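Tabuleiro Sinoncombe – bandeja retangular de mesa

Ref. 467
Marca: Memalby
Disponibilidade: em stock no armazém de Menilport

O Sinoncombe é um tabuleiro retangular de plástico, de cantos arredondados e rebordo baixo, pensado para ficar pousado em cima da mesa durante o dia inteiro. Serve para juntar num só sítio as coisas pequenas que de outra forma se espalham: frascos, fruta, chaves, canetas, o correio por abrir. O fundo é liso, sem divisórias nem relevo, e limpa-se com um pano húmido.
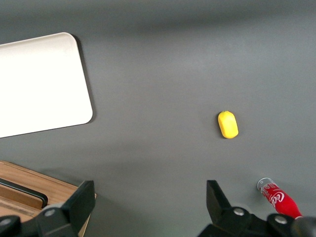
O rebordo foi mantido baixo de propósito. Na versão anterior era mais alto e vários clientes queixaram-se de que custava apanhar objetos deitados junto à borda. Com a altura atual, uma tampa ou uma peça de fruta tira-se sem inclinar o tabuleiro, e uma garrafa deitada continua a ter onde encostar.

A cor é um tom claro único. Conforme a luz da divisão pode parecer branco ou puxar para o creme, e em mesas escuras o contraste é maior. Quem precisar de acertar a cor com outras peças da casa pode pedir uma amostra antes de encomendar – o envio da amostra é gratuito e demora o mesmo que uma encomenda normal.

Características

Material: plástico rígido
Forma: retangular, cantos arredondados
Comprimento: 321 mm
Peso: 611 g
Acabamento: liso
Lavagem: à mão, com água morna e detergente neutro
Máquina de lavar loiça: não recomendada
Micro-ondas e forno: não

Utilização

O tabuleiro foi desenhado para superfícies planas e firmes. Pode ficar na bancada da cozinha, na secretária ou numa mesa de apoio. Não tem pegas, e para o transportar carregado convém segurar pelos dois lados curtos. Não se destina a cortar alimentos: a lâmina risca o fundo e os riscos não saem.
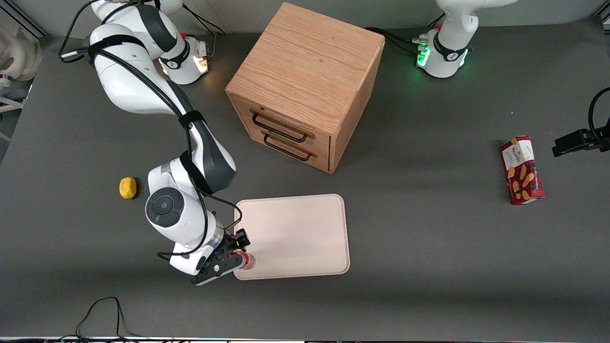 Tabuleiro Sinoncombe sobre a mesa, com um pequeno objeto vermelho e branco no canto. A cómoda de madeira e outros artigos não estão incluídos.

Fruta fresca pode ser pousada diretamente no plástico. Se houver sumo de citrinos derramado, passe por água no próprio dia. Manchas de café ou de molho de tomate saem em geral com bicarbonato e uma esponja macia; não use palha de aço nem produtos com lixívia.

Combina com

O organizador Ratanaporn, da mesma marca, tem a mesma cor e vende-se em separado. Os dois podem ser usados lado a lado, mas não encaixam um no outro.

Encomendas e devoluções

Venda à unidade ou em caixas de 8. As encomendas recebidas até às 15h00 saem do armazém no mesmo dia útil. Aceitamos devoluções de artigos sem uso, na embalagem original, e os portes de devolução ficam a cargo do cliente, exceto em caso de defeito. A próxima reposição da caixa está prevista para junho.

Para quantidades maiores ou faturação a empresas, contacte Mayuree Khamphan, do serviço comercial da Memalby em Menilport, indicando a referência do artigo e a morada de entrega.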